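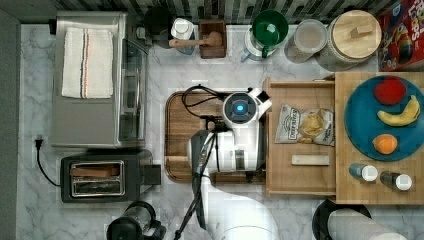 Kitchen hosts wanted to work alongside the arm at Stollatero

Posted 12/17/20

Stollatero looks after guest apartments and the shared kitchens that go with them, and for as long as we've existed that has meant people wiping counters, putting the cereal back, opening and shutting every cabinet in the place and then doing it again the next morning. We are now teaching a robot arm to take on part of that round, and we would like to hire two kitchen hosts in January to work next to it at our Prastidgate building.

You don't need to know a thing about robots. What we need is somebody who knows kitchens - who can tell at a glance that the fruit wants moving before breakfast, or that a drawer has been left in a way that will catch somebody's hip. Most of the people on the crew came from hotels, school cafeterias or their own busy homes, and they have turned out to be wonderful teachers.

What the days are like

A shift is 5 hours. The first part is ordinary kitchen hosting: restocking, cleaning, saying good morning to guests. After that you'll spend 60 minutes at a time with the arm, setting out everyday things on the counter, guiding it through small jobs like picking up a piece of fruit or pulling a handle, and writing down in plain words how it went. Then you take a proper break, because it is tiring in a way that carrying trays isn't, and we only found that out when the crew told us.

Some of the work is slow, I won't pretend otherwise. Cabinet hardware takes a lot of patience. A person reaches for a handle without thinking, and the arm has to be shown where to come in, how wide to open and when to let go, and then shown again for the next door over.

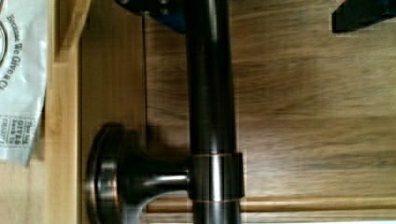

Will the arm replace the people who work in the kitchens now?

Our current hosts are all keeping their jobs and their hours, and this is written into their agreements through the end of next year. What changes is the mix: less late-night tidying and bending, more time with guests, and more time showing the arm what to do. After next year we'll sit down with the crew and go over it again together, and you would be part of that talk.

What we offer

Both jobs are part time, 30 hours a week, at the same hourly rate as our senior hosts. Training is paid from the first morning and runs alongside Adel Abou Zeid, who hosted at Prastidgate long before the arm came and now leads the teaching sessions. You'll have a stop button within reach and the full right to use it, and you will never be asked to explain yourself for pressing it. Shoes are on us, up to $100.

It would help if you can stand for a good while, write a clear sentence, and stay cheerful when something takes nine tries.

How to apply

Send a few lines about a kitchen you've worked in or loved to Roel Van Rooij at the Prastidgate front desk, by mail or in person. A résumé is welcome but a letter is plenty. We'd be glad to have you by for coffee and let you meet the arm before you decide anything.

14 shares | 3 comments

Contact | © 2020 Stollatero | Back to top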